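3. Fitting the blue parts

Lay the white board flat on the table before you start – I once did mine on my lap and lost a peg for 2 days.

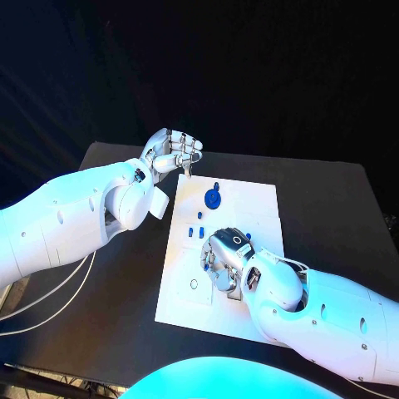

Keep the small bits within reach and don't force anything. If a part feels stiff, lift it out and try again.

4. Next comes the knob. Hold it by its sides and lower it gently.

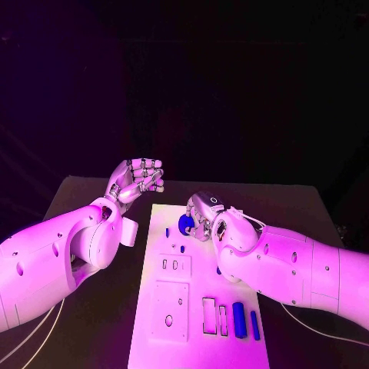 Chevalier
Guide writer, Drernia

Note: check the pegs are upright before you go on.

5. Leave the rod till last.
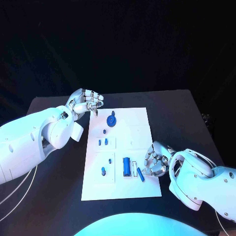
Fig. 3: Blue rod lying on the board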